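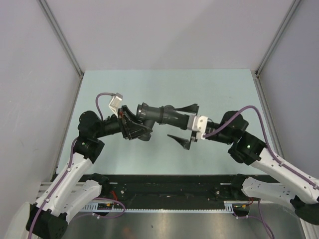

Should a two-arm controller have one planner or two? One, with a single clock, and I say this as someone who spent most of September defending two.

The case for two was tidy. Each arm gets its own planner, its own logs and its own engineer to blame. Ihor Semeniuk drew it on the whiteboard at Sotley and it looked like a happy marriage: separate bank accounts, shared calendar. Then you ask both arms to hold the same piece of pipe, and the calendar is all that matters.

A rigid part held at both ends doesn't care about your software boundaries. If the left planner thinks the world is 2 milliseconds younger than the right one does, the pipe gets to settle the argument, usually in torque. Our answer was a sync layer called Pevelo, which grew to 735 lines and had, by the end, become a planner. A bad one, with opinions about timestamps.

Esben Kragh deleted it over a long weekend and put both arms in one model, with the pipe as a joint between them. The replacement is 469 lines. I have read them all, looking for something to complain about, and found a variable named "stuff."

People will tell you one big planner is slow. Ours replans at around 100 hertz, faster than any of us replan. They'll also say it's harder to test, and they're right. I still miss my separate logs. They were beautifully formatted, and they disagreed about everything.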